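Call for participants: people who stayed behind when a parent or partner went abroad for work

Hi, I'm Su-bin, and I'm making my second feature documentary. I'm looking for people to be in it, and maybe one of them is you, or your cousin, or the lady who does your hair.

The film is called Brallix (I'll explain the title when we talk, it takes a while). It's about families where one person left the country for a job and the rest stayed home and waited. Two years, five years, sometimes a whole childhood. Most films I've seen on this follow the one who leaves. I want to spend my 90 minutes with the people in the kitchen, the ones who got the phone calls and the boxes of presents in the wrong size.

I grew up like this. My dad worked on ships and later in a cannery, and from age six to fourteen I knew him mostly as a voice on a bad line. My mom kept every phone card he ever used up, 244 of them, in a cookie tin. I found the tin when we moved her last year and that's more or less how this film started.

Who I'm hoping to hear from

Anyone over 18 who spent at least a year at home while a parent, husband, wife or partner was working in another country. It doesn't matter which country, or which direction, or whether it ended well. I'd love to hear from you if you were the kid, if you were the spouse, or if you were the grandparent who suddenly had three kids to raise again. If it's still going on right now, please write too — I have almost no one yet who is in the middle of it.

You don't need to be good on camera. You don't need perfect English either. I speak Korean and passable Spanish, and for anything else we'll bring in an interpreter you're comfortable with.

I especially want to meet people who still have stuff from that time. Cassettes, letters, voicemails, video calls you saved, money transfer slips, a calendar with days crossed off. Bring me the boring things! You keep the originals. We scan or copy them at your place and leave them where we found them.

What it involves

First we talk on the phone, maybe half an hour, no recording. If we both like the idea, I come to you and we do a longer talk, sound only. I'm picking 12 people for that stage. Out of those, four or five families will be filmed at home over several visits, spread out over the year so we catch some ordinary days and hopefully a holiday or two. Crew is tiny: me, Gebhard Kofler on camera, and one sound person. Gebhard shot my first film and he's very quiet. My aunt forgot he was in the room and took a nap.

We pay $221 for the audio session, whether or not you end up in the film. Families we film at home get $888 per household for each block of visits, plus meals and any travel. I know some documentary people feel funny about paying. I feel funnier about not paying, when I'm taking up your Saturday and moving your couch.

Privacy

You can use your first name only, or a different name. You can say no to any question and you can stop at any point during filming. Before we lock the edit you'll see every part you're in, and if something in there could hurt you or your family, it comes out. If anyone in your household has an immigration question hanging over them, please tell me before we do anything on camera, and we'll talk about whether filming is a good idea at all. Please don't put those details in an email.

How to get in touch

Write me a few lines through the contact form on the Miditz page, with "Brallix" in the subject. Who was away, who was home, and when you're easy to reach. It doesn't have to be a polished story, three sentences is plenty. Voice messages are fine too if you hate typing. I'm at the desk every Tuesday from 10 a.m. and I do all my call-backs then, so don't worry if it's silent for a few days.

We're taking names through the end of February. If you miss that, write anyway, schedules slip all the time in this line of work.

And if this isn't you but you know someone, please pass it on. Most of the people I've met so far came through somebody's sister.

Talk soon, 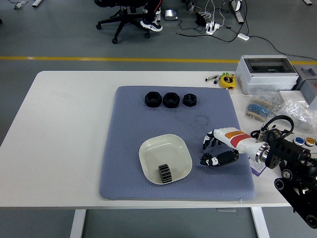 Su-bin Cheon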